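Gloves or the Gurar? A week of comparing hand controllers

So I finally got round to it. I've had the Tagle glove set and the Gurar handheld grips sitting on the shelf since April, and I kept saying I'd do a proper side by side. This was the week!

The job I settled on was small stuff, because small stuff is where everything falls apart. Mung beans, a clear box, a yellow basin. I ran 100 goes with each set and wrote down every dropped pinch (my handwriting got very bad near the end). The Gurar grips are lovely to hold, but you're squeezing a trigger and hoping. With the gloves you just bunch your fingers up and get on with it – much nicer, though the straps do start to pinch after a while. 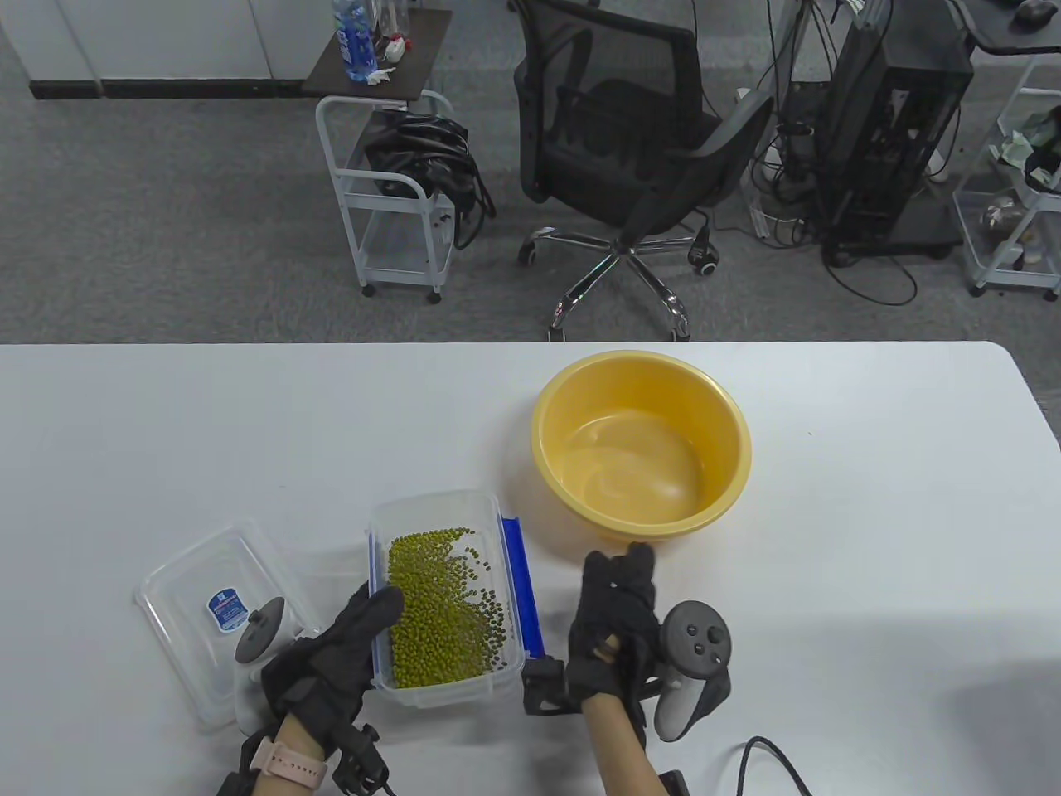
Do you need gloves if your gripper only has two fingers?

Probably not. A trigger maps neatly on to an open-and-close gripper, and the extra finger data mostly gets thrown away. Gloves start to earn their keep once you've got three fingers or more at the other end.

Tracking was the other big difference. The gloves lost my wrist 13 times over the whole run, nearly always when I turned my palm right up, and the Vemon software takes ages to pick it up again. The grips hardly ever dropped out. I've tried moving the base stations and it helped a bit, but I'd like a better fix than that.

Next up is the Breltwood gripper with the softer pads, probably on Sunday if the new cable comes.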